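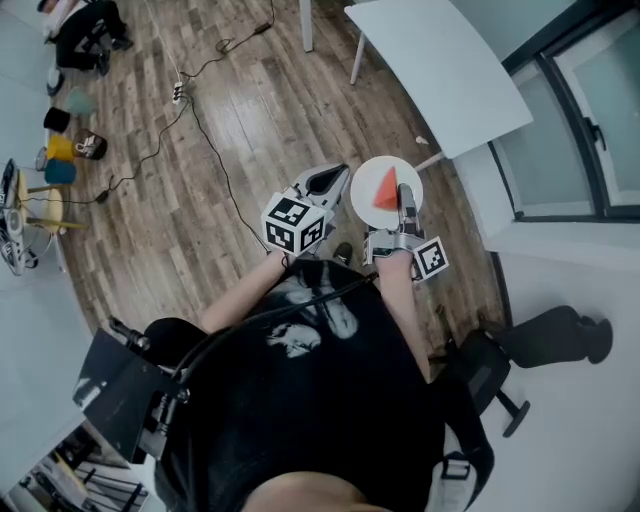
# 第6章 把持力の異常と挟圧事故

把持の失敗は、落下と過大把持の二つに大別される。落下は記録に残りやすく、対策も早くから論じられてきた。これに対し過大把持は、対象物が指の間に留まっているかぎり作業の成功として数えられ、異常として検出されないことが多い。手持ち式グリッパで白い丸皿の上の赤橙色のくさび形の物体を指で押さえる場合、物体には指からの力と皿からの反力が同時に加わる。開閉幅だけを測る装置では、このうち皿へ向かう成分は信号に現れない。また、グリッパの側面に取り付けた平板のマーカーから得られるのは把持部の位置と姿勢であり、接触力ではない。本章では、この「測られていない力」が原因となった故障と事故を扱う。

## 6.1 本章の範囲

対象とするのは、平行開閉型の二指グリッパ、およびそれと同じ指先を備えた手持ち式の教示器具である。教示器具で得た軌道を自動機に移す場合、両者の指先形状が同じであっても、力の伝わり方は同じにならない。人の手首は接触の瞬間に姿勢を変え、余分な力を逃がす。位置制御された腕にはこの作用がなく、数ミリメートルの位置偏差がそのまま押し付け力になる。

吸着式ハンドおよび多指ハンドについては第9章で述べる。制御盤と安全回路の構成は第4章を参照されたい。

## 6.2 事例：ボディック工場の配膳セル

2019年11月12日、ボディック（Bodik）工場の試験用配膳セルで、皿の破損と作業者の指の挟み込みが続けて発生した。セルは皿の上の軽量物を押さえ、掬い、隣の容器に移す工程を担っていた。グリッパはイェルトベリ（Jeltberg）型、制御器はマトベリ（Matberg）型である。以下の経過は、調査を担当したヤオワラック・ブーンヤリット（Yaowalak Boonyarit）の報告書による。

第一の事象では、指先が皿の縁に接触したまま下降を続け、皿が割れた。下降の目標高さは教示時の軌道から算出されていたが、当日使用された皿は教示時のものより6 mm高かった。制御器には押し付け力の上限として14 Nが設定されていた。しかし、この上限は開閉軸のモータ電流から推定した値にのみ適用され、腕の下降方向には作用していなかった。

第二の事象は、破片を取り除く作業の途中で起きた。作業者は停止ボタンを押し、腕の静止を確かめたうえで指の間に手を入れた。停止指令は腕の各軸には届いていたが、グリッパは別系統の通信で駆動されており、直前に送られた閉指令を保持していた。通信が復帰した時点でグリッパが閉じ、作業者は示指に打撲を負った。指令の送出から閉動作の開始までの遅れは、記録上2秒であった。

## 6.3 原因の整理

報告書は原因を次のように区分している。

| 区分 | 内容 | 関係する事象 |
|---|---|---|
| 計測 | 下降方向の力が計測されていない | 第一 |
| 設定 | 力の上限の適用範囲が仕様書に記載されていない | 第一 |
| 教示 | 皿の高さの変動が教示データに含まれていない | 第一 |
| 通信 | 停止後も未実行の指令が破棄されない | 第二 |
| 手順 | 破片除去時の動力遮断が定められていない | 第二 |

第一の事象に関しては、教示データの偏りがとくに重視された。教示は200回行われたが、用いた皿は一種類であった。教示者はいずれの回も手に伝わる感触によって押し付けを加減しており、その加減は軌道の微小な変化としてしか残らない。平滑化処理を施すと、この変化は雑音とともに失われる。

第二の事象では、腕の静止が安全状態と同一視されていた。静止は運動の状態を表すにすぎず、駆動エネルギーの有無を示さない。グリッパに電力が供給され、かつ指令が残っている場合、外観上は停止している指も可動状態にある。

## 6.4 是正措置

工場では次の措置がとられた。

1. 手首部に力覚センサを追加し、下降方向にも独立した上限値を設ける。
2. 停止信号の受信時に、グリッパの指令待ち行列を消去する。
3. 通信の復帰後は、手動の再起動操作があるまで開閉を禁止する。
4. 指先に手を近づける作業では、グリッパの動力を遮断し、施錠する。

措置1については、センサの追加により手先質量が増え、腕の制動距離が延びる点に注意を要する。ラム（Lam）試験場で行われた後の検証では、上限値を下げるだけでは皿への衝撃荷重は十分に低減されず、接触直前の下降速度の制限を併用する必要が認められた。衝撃荷重と接近速度の関係は6.5節で導出する。

措置3は、無人運転中の短時間の通信断に対しても再起動操作を要求する。稼働率への影響は6.7節で扱う。

## 6.5 接触時の衝撃荷重

指先と対象物の接触を、質量 *m* と剛性 *k* からなる一自由度系で近似する。接近速度を *v* とし、減衰および接触中の駆動力を無視すると、最大荷重 *F* は次式で与えられる。

*F* = *v*√(*mk*)

ここで *m* は指先から見た腕の等価質量、*k* は指先のパッド、対象物および支持面の直列剛性である。軟質の対象物では *k* が小さく、荷重の立ち上がりは緩やかになる。指先が対象物を外れて皿に直接触れると、*k* は主としてパッドの剛性によって定まり、同じ速度でも荷重は大きくなる。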